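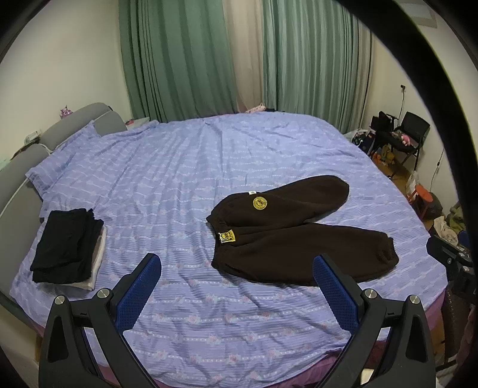 Folding fleece pants so the stack doesn't fall over

Laundry & Linens > Folding and Storage

bendmont_basement wrote:
Okay folks, Friday night laundry and I'm stuck on the same thing as always. My T-shirts and the thin black stuff stack up great, I can get a pile of those by the headboard that looks like a store did it. Then I get to the fleece pants and everything goes downhill. The brown ones are the worst of the lot. Gathered elastic waist, elastic cuffs, thick all the way down. I lay them out sideways on the bed, smooth the legs, fold, and the minute I let go they puff back up like bread dough.

I've tried leg over leg and then thirds. I've tried rolling. Rolling is fine until you need the pair at the bottom of the drawer. What do you all do?

quiltlady_575 replied:
Start from the cuffs! Everybody starts from the waist because that's how they pick them up, and then the bunchy cuff ends up on the outside where it springs open. Lay one leg right on top of the other, bring the cuffs up to just under the waistband, press the air out with your forearm (really lean on it), then fold in half again. The elastic ends up inside and the fold is on the outside. I do my husband's this way and they go in the drawer standing up.

nunov replied:
Disagree, sorry. If you fold the cuffs up to the waist you've got both thick parts in the same spot and you get a wedge. One end fat, one end flat. Stack three of those and the pile leans. I stop the cuffs a hand's width short of the waistband, so the lumps sit next to each other.

quiltlady_575 replied:
That's why you alternate them in the stack, nunov. Waist left, waist right, waist left.

nunov replied:
I'm not alternating pajama pants, I have a job lol

stemirden_mom replied:
Can I ask about the label? I see yours have that yellow and white one by the waistband and the round yellow patch at the hip with the little face on it. My kid has a pair with a big patch on the hip and if I fold across it, it gets a crease that never comes out. I always fold so the patch is facing up on a flat part. Costs me an extra fold but the patch stays nice.

Love the sheet by the way, those little pink flowers on the lavender blue.

bendmont_basement replied:
Thank you! The sheet is the softest one we own and it will NOT lie flat, I've given up. I smooth it, I put one thing down and it's creased from one end to the other again. Doesn't bother me for folding, though my sister says I should use a table.

Good point on the patch. I've been folding straight through it for months. Oops.

hafthorsson_h replied:
Your sister is right about the table. A mattress gives when you press on it, so you're never getting the air out. Kitchen counter, hard surface, ten seconds a pair. I did all my winter stuff that way back in August when I was clearing the closet and it took up half the shelf it used to.

quiltlady_575 replied:
My counter has crumbs on it at any given time, I'll stay with the bed thank you very much

spincycle900 replied:
Am I the only one who hangs them? Clip hanger at the waist, done. I've got 2 rails in the closet and one of them is only for sweats and fleece. No folding, no leaning, no wedge.

nunov replied:
Doesn't the waistband stretch out?

spincycle900 replied:
Mine haven't. Maybe they will, ask me next year.

stemirden_mom replied:
Mine did, on a heavy pair. Clip marks too. I'd only do it with thin ones.

bendmont_basement replied:
Update, tried nunov's version with the cuffs stopping short, patch side up, and leaned on it with my forearm like quiltlady said. Much flatter. They're on top of the black pile now and so far no puffing. Going to try the counter with the next load to see if it makes any difference.

nunov replied:
Told you. Hand's width.

quiltlady_575 replied:
The forearm did the work and you know it.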